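Dellwood Community Help
Home & Family > School gear

Are reflective strips on kids' backpacks worth paying extra for?

Posted by kalero_mom, 2024-03-24
456 views

My two need new backpacks before they go back in April. The store keeps steering me to the Vidlow ones because they have "enhanced visibility," and they want a good bit more for them than for the plain bags. I looked one over and the enhanced part seems to be a strip of shiny tape. Our walk is 800 yards, half of it with no sidewalk, and it's gray out when we leave. So I do care about this. I just don't like being sold tape. Does it do anything? And does the color of the bag matter more?

tedesco_hill
1,026 posts

I'd be careful with the word "enhanced." It means whatever the person printing the tag wants it to mean. Reflective material does work, but only when a light hits it and bounces back to the driver. On a dull morning with no headlights on, it's a gray stripe. Color does the daytime job, and the strip does the dark job. Stores like to blur the two.
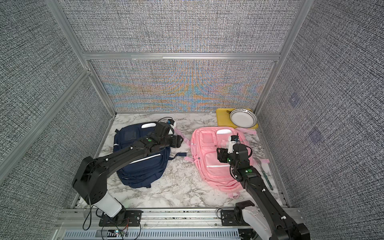
Placement is where I get picky. A strip low on the back is the first thing to vanish under a long coat tied around the waist, or a lunch bag clipped on the outside. Put a navy bag next to a pink one like these two and both have white reflective on the lower front pocket, but the navy gets a stripe running across it on a diagonal and the pink gets a short strip along the edge. If I had to pick on reflective alone I'd take the diagonal. In daylight I'd want the pink, and I wouldn't pay extra for either one on the strength of a tag. Also, look at the bag from the side. Cars come at a kid from the side when they cross, and a strip on the back pocket does very little there.

What I did was buy plain bags and a roll of sew-on reflective tape. One piece down each shoulder strap, one on each side panel. Iron-on peeled for us, so I gave up on that. Check it with a flashlight held up next to your eye, from the far end of the driveway, after dark. If you can't see it, neither can a driver.

pinecone77
12 posts

just get the bright one, my son had a black backpack and I could never find it in the hall let alone on the road

oldbusroute
2,742 posts

Mostly agree with tedesco, though I doubt the sewing is for everyone. I've seen tape stitched straight through a bag's lining and the rain came in after it. A clip-on light is easier, if your kid will leave it alone. Mine didn't.

I'm less sold on bright colors than people here seem to be. They get dirty. By spring a pink bag that has been dragged across a gym floor is a sort of brown, and the strip is scuffed too – wipe it with a damp cloth now and then and see if it still shines back. And for the stretch with no sidewalk, walk facing traffic. I'd sort that out before I spent anything on a backpack.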